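The Hour Meter Is a Poor Way to Price a Used Mini Excavator

Used compact excavators are priced by model year, general condition and hours. Of the three, hours gets the most weight. Listings put it in the headline, lenders ask for it, and auction software sorts by it. I think the industry relies on it far too much, and that dealers already hold better data they are not putting in front of buyers.

An hour meter on most compact machines counts time with the engine running. On some it is triggered by the key, on some by oil pressure, on some by the alternator. None of these measures work. An excavator idling beside a trench while the crew sets pipe adds to the meter at the same rate as one breaking concrete with a hammer on the stick.

Consider two machines I looked at in the Serrano yard in Vindevport last February. Same model, same year, same undercarriage option. Machine A showed 2730 hours. Machine B had considerably fewer and carried a higher asking price. Machine A had come from a utility contractor, and its controller log put idle time at 44 percent of engine hours. Machine B had spent its life on demolition with a hydraulic breaker. Its bucket linkage pins had visible play, the swing bearing moved when the blade was down and the bucket was pushed into the ground, and the hydraulic oil sample came back high in silicon. The market priced B as the fresher machine. By any measure a mechanic would use, it was the older one.

Musyoka Minja runs the shop there and does the trade-in inspections. He told me he writes the hours on the form last, after the pins, the track sag, the cylinder rods and the case drain flow. "If I write it first I start seeing what the number tells me to see," he said. I think that is the correct order, and I would like to see it printed on the forms.

The data to do better has been sitting in these machines for years. Even a modest controller records idle time, travel time, auxiliary hydraulic time and coolant temperature events. The Flolex module, which Serrano fits to its own rental units, also logs pump pressure in bands, so a reader can see how long the system sat near relief. Time near relief is what heats oil and wears pumps. A buyer given that figure and an oil report would know more than any hour count can say.

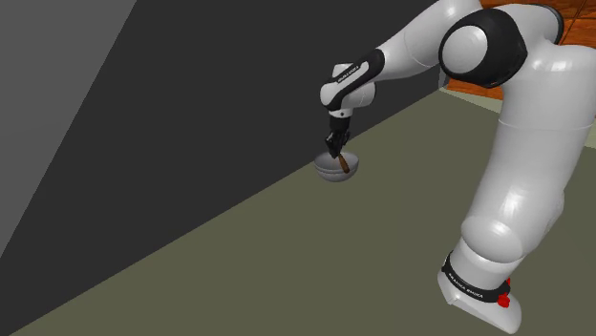 A Franka Emika arm with a utensil in a small bowl. Computer rendering.

There are objections. The first is that hours are simple and everyone understands them. True, but the understanding is shallow. Most buyers could not say which trigger their own meter uses, and I have met owners who assumed it stopped at idle.

The second objection is stronger. Sofia Barros, who handles remarketing at Jaturo, argues that load data will punish honest sellers. A rental house that publishes a full pressure history will look worse than a private owner who publishes nothing, even if the machines are equal. She is right about the first year or two of any such change. The same thing happened with oil sampling. Sellers who provided reports had to explain every number in them, and sellers who provided none were left alone. Over time the missing report became the thing buyers asked about. I expect load data to go the same way, provided a few large sellers go first and accept some awkward phone calls.

A third objection is that logs can be cleared or lost when a controller is replaced. So can hours. A replacement cluster may read zero unless the shop enters the old value, and plenty of shops do not. A log with a gap in it at least shows the gap.

The format matters as well. Sellers should not hand over a raw export. A single page would do: engine hours, idle share, travel share, auxiliary share, time in the top pressure band, and the date of the last controller change. Attachments used for more than 100 hours should be named on the same page, with breakers and mulching heads on separate lines. These two load the machine in different ways, and a line that just says "aux" hides that.

Service intervals would benefit too. A fixed interval changes the oil too early on the utility machine and too late on the breaker machine. Owners know this and adjust by feel. Some adjust well. I have also seen hydraulic filters come out of breaker machines in bypass, on schedule by the book, with the service sticker properly filled in.

I would keep the meter. It is cheap, and warranties are written around it. It belongs on the page below the idle share, in the same size type as everything else. Until sellers print that page, buyers should ask for the controller log before they ask for the price, and should take an oil sample from any machine whose seller cannot produce one.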